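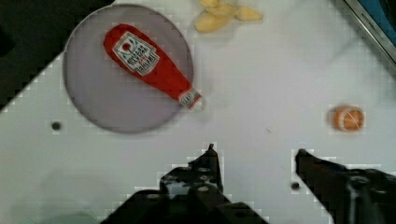

Figure 1. Wrist camera view of the work panel, gripper open, ketchup bottle lying across the plate.

Project report: Writing working rules for a shared tabletop arm
Aatos Laaksonen
6/22/22

1. Background

The Momach arm is shared by two project groups. Until this spring each group had its own habits for starting it, stopping it and saving its recordings. Some of these habits were good, but none were written down. My task was to draft one set of rules both groups could follow, and to check the rules against the recordings we already had.

The task in all recordings is tabletop sorting with toy food. The operator moves the arm by hand controller and the wrist camera records each attempt, called an episode below. Toy food was chosen before I joined. It is light and does little damage when dropped, but the shapes vary a lot. A bottle on its side has to be gripped differently from the orange half, which is round and low.

2. What I looked at

The archive held 1514 episodes in the Menetti folder. I went through the log sheet for every one and watched the video where the log was unclear. Of these, 776 had a complete log entry: operator, start layout, result, and any stop. The rest were missing at least one field, most often the start layout.

I also read the lab's general safety sheet. It covers the emergency stop and the marked floor area. It does not mention the tabletop or what counts as a finished episode.

3. Draft rules

3.1 Before power on
Check the panel for tools and loose screws. Look at both gripper fingers and their bolts by eye. Turn the bolts by hand only with the arm powered off. Say "arm live" out loud before enabling the motors.

3.2 Start layout
Place the objects, then take your hands out of the work area before recording. Start with the gripper open and holding nothing. Write down what is on the panel, including items the task does not use. If an item lies on the plate at the start, log it as "on plate", even if part of it sticks out past the rim.

3.3 During an episode
One person drives. A second person may watch but does not reach in. If something falls off the panel, stop the episode and log it as a drop – do not put the item back and carry on.

3.4 Speed
The speed setting in the Painemal control software stays at level 3 or lower when anyone is inside the marked area.

3.5 After an episode
Fill in the log before resetting the objects. Failed episodes are kept and labeled. Deleting one needs agreement from both groups.

4. Trial of the rules

Both groups used the draft for their next block of sessions. Rule 3.5 caused the most complaints, as it slows down the reset. I moved the log form onto the Sesano tablet next to the controller, and the complaints mostly stopped. Rule 3.2 was unclear about items touching the plate without resting on it. The wording now says to log these as "off plate".

5. Remaining work

The archive should reach 2000 episodes in September. The log sheets should be checked again then, using only episodes recorded under the new rules. Rule 3.4 also needs review by someone with safety training. I set the level by watching the arm move, without measuring any forces.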